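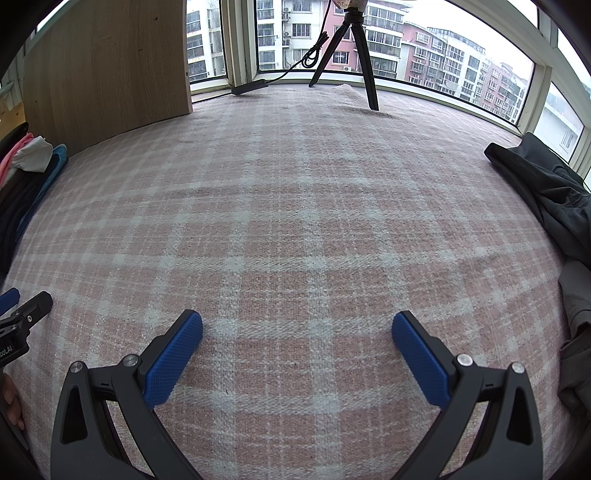 Two textured pads, ready for laundry day

Rules for Robot Helpers at Home

Have you ever had to put away your own clean clothes? Then you know it is a bigger job than grown-ups let on. There are sleeves that hide inside themselves, and socks, and pants that won't lie flat no matter how nicely you ask them. Now think about teaching a robot to do it! A robot has never worn pants in its life, so somebody has to show it, over and over, and while that is going on everybody in the room needs some good rules.

The people at Neltolgate, in the town of Rosmont, wrote a set of rules for this kind of work. The first list had 22 rules on it, which is a lot to remember when your arms are full of laundry, so they squeezed it down to 19. We won't go through all of them (you'd be here until supper), but these are the ones we like best.

Fingers stay out of the gap. When two gripper pads are coming together, your fingers don't belong between them, even if the pads look squishy. You wouldn't put your hand in a closing door, and it's the same idea.

Go slow around cloth. Fabric is tricky stuff! It bends and bunches and it can catch in a hinge, so a helper should close gently and stop if something feels stuck. A loose thread or a drawstring can get wound up in moving parts, and so can long hair, so tie yours back if you have it.

Mind the cords. Lamps and chargers have long cables, and a cable lying where people are working is easy to snag. Look where it goes before you start, and ask a grown-up to move it if it's in your way.

Ask before you borrow. Clothes belong to people, and so do bedrooms. If your sister's favorite sweater is going to be used for practice, your sister gets to say yes or no. The same goes for pictures taken in somebody's room.

Know how to stop. Every person in the room should be able to say "stop," even the smallest person, and everybody else has to listen right away. You don't need a good reason. You can just say it.

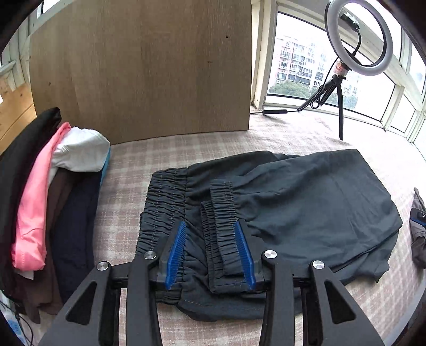 Milan Timmermans wrote to us that he thinks the stop rule should come first on the list, before anything to do with fingers, and that in his house it goes for the vacuum cleaner too. We think that's a pretty fine idea, Milan!

Try it with a pair of kitchen tongs and an old T-shirt. Pick the shirt up by the hem, fold it over once and let go, and have a friend call "stop" whenever they like. Can you freeze in the middle of a fold? It's much harder than it sounds, and you'll probably get the giggles. Then swap places and give your friend a turn with the tongs.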